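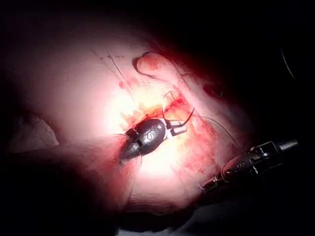
Section 4: Submitting a Records Transfer Request

This section explains how a parent or guardian asks a previous school to send a student's records through the Giltis family portal. Complete Section 3 (Creating a Family Account) before you begin. School office staff should refer to the separate Staff Guide.

Before you start

You will need:
- The student's legal name as it appears on the previous school's records
- The full mailing address of the previous school
- The dates of the student's first and last day of attendance there
- Your six-character family code, printed on the enrollment letter

Only a parent or legal guardian listed on the account may sign a request. Stepparents and other relatives may fill in the form and save it as a draft, but they cannot sign.

4.1 Opening the request

1. Sign in to the portal and select the student's name from the list on the left.
2. Select Enrollment, then Records.
3. Select New Transfer Request. A blank form opens.
4. Enter the name of the previous school. If the school appears in the list, select it and the address will fill in automatically. If it does not appear, select School Not Listed and type the address.

Note: The list currently holds 170 schools in the region. Private schools and schools outside the state must usually be entered by hand.

4.2 Choosing the records

5. Check the box next to each type of record you wish to have sent. Transcripts, attendance and immunization records are checked for you.
6. If the student has received special education services, check Individual Plans and Evaluations. These files are kept separately at many schools and are not sent unless they are requested.
7. Select Save and Continue.

Caution: Do not use the Back button in your browser on this page. Boxes you have checked will be cleared and the form must be started again. 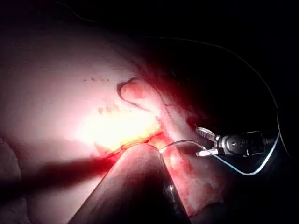 4.3 Signing and sending

8. Review the summary page. To correct an entry, select Edit beside it.
9. Type your full name in the signature field exactly as it appears on your family account, including accent marks. An account held under the name Szczepańska, for instance, will not accept Szczepanska.
10. Select Sign and Send. A confirmation number appears at the top of the page and is also sent to your e-mail address.

Allow two weeks for the previous school to respond. Requests sent in August may take longer – many offices are closed for part of the month. A student may attend class while a request is open, provided that proof of immunization is already on file.

4.4 Status messages

Sent: The request has left the portal.
Received: The previous school has opened it.
Returned: The previous school could not match the student. Check the spelling of the name and the date of birth, then send the request again.
Error 37: The signature does not match the account holder. Repeat step 9.

A request may be returned and sent again no more than two times. After that, the form is locked and must be released by the Records Office.

4.5 Getting help

Questions about a student's file should be directed to Despina Marinescu, Registrar. For sign-in problems or a locked form, contact Jerome Malabanan in Family Technology Support. Please have your confirmation number ready, and do not send copies of birth certificates or court orders by e-mail.

Section last revised 2019-05-12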